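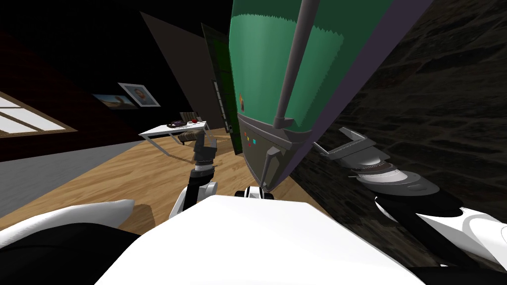

By Beca Ruddock. Reviewed by Buppha Ruangrit. Last revised Jun 9, 2022.

4. Recording a demonstration in the simulated room

This section covers remote demonstrations with both arms in the Clana simulator. Complete the controller pairing in Section 3 first.

4.1 Before you start

1. Open Flenel and load the room scene. The operator view is the robot's own, with both grippers in view and the table in the middle distance.
2. Set the active arm to Left. The rolled object on the white table is the target for this task.
3. Set the right arm to Hold. It keeps its current pose until you release it.

Note: The view tilts with the robot's head. Press Level to straighten it. Leveling changes the view only and does not move the arms.

CAUTION: The right gripper starts close to the stone wall. Do not switch the right arm to Follow until your right controller matches the pose shown in the overlay. A mismatch makes the arm jump, and the simulator logs a collision.

4.2 Recording

4. Squeeze and hold the left grip button. The left arm now follows your hand.
5. Press Record. Wait for the tone before you move.
6. Bring the open fingers to one end of the roll. Approach slowly — the gripper can overlap the roll on screen while still short of it, so check the distance readout.
7. Close the gripper with the trigger. Pause until the contact indicator turns solid.
8. Lift the roll clear of the table, hold it still for 2 seconds, and set it back down.
9. Open the gripper, back away, and press Stop.

Note: Large objects close to the head camera, such as the green one between the arms, can hide part of the workspace. Turn the head before recording. Head motion during a take is saved as part of the demonstration.

4.3 Saving or discarding a take

10. Play the take back at normal speed.
11. Select Keep or Discard. Discarded takes cannot be recovered.
12. Repeat from step 4 until the session holds 19 kept takes, then select Export to Alen.

If export stops with error 307, the session has no task label. Enter one under Session > Label and export again.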